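Re: [norkton-social] Cans for the April do
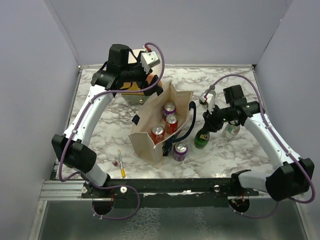 Three in the bag, one still out on the marble.

Paora Tapsell wrote:
> Can whoever packs the drinks please use the paper bags
> with the navy handles? We bought 20 of them and I'd
> like to see one before I retire. Red and purple
> mixed, please. Last year Sang-wook got all red and
> wrote to me about it at length.

Paora,

Your bags have been seen. They stand up by themselves, which puts them ahead of the Boateng ones, and they take 6 cans if you don't mind the handles digging in. I do mind, so I'm stopping at four.

Reds towards the front, a purple at the back, and the other purple to go in last. Sang-wook may inspect.

The marble is sticky-backed covering, before Hsiu-ying asks what we spent on the worktop. Please don't put anything hot on it.

Who has the key to the Dinari cupboard?

Araba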